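Narkia hand pair, seven months in: my review

I've had the Narkia hands since May, and I keep getting emails asking if they're worth the money, so I'm finally sitting down to write this up. Short answer: yes, mostly, if you have patience for setup and you don't mind a few cable headaches.

Some background. Before these I was running a Gevidow parallel gripper on one arm, and I still love that thing! It opens, it closes, it never complains. But I wanted to do kitchen stuff (bowls, cups, lids, all the thin slippery things a parallel gripper hates) and I wanted fingers. The Narkia set comes as 2 hands with mounting plates, the wrist hardware, and a power brick that gets warmer than I'd like. I paid $462 extra for the Clorex controller bundle, and I'd do that again in a heartbeat. The stock controller works, but the finger motion is jerky at low speed, and low speed is where you live when you're going after the rim of a bowl.

Installing them took me a whole evening. The screws are tiny, the manual is a bad translation, and the left and right plates look identical until you've already tightened the wrong one (ask me how I know).
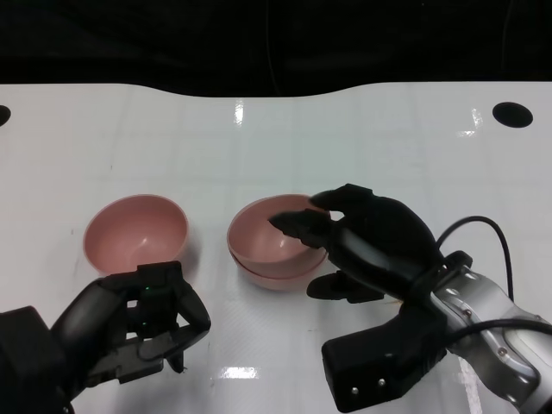
Nested bowls are my favorite test for any hand, and I ran them 20 times with each controller. The job is to lift the top bowl and leave the bottom one where it is. With the stock controller I got the top bowl off cleanly a little more than half the time, and the rest of the time both bowls came up together or the whole stack went skating away. With the Clorex I only missed 2. I was so happy I made a second pot of coffee and ran mugs until midnight.

Now the gripes. The thumb is strong but it doesn't swing as wide as I'd want, so you end up rolling the wrist to make up for it, and then the cable gets in on the act. Plan your cable routing early! Mine has been redone more times than I care to admit. The fingertips are also slick out of the box. I put Cárdenas grip sleeves on for a while and they helped a lot with glass, but they're thick enough that getting a finger between two rims got harder, so now they come on and off depending on the day.

And shiny tables are rough on my depth camera. That's no knock on Narkia, but if you're shopping for a whole setup, get a matte mat and save yourself a weekend of chasing phantom blobs.

I'd give the hands four stars, five with the Clorex. The Gevidow is staying on the shelf for boxes.

Posted December 30, 2020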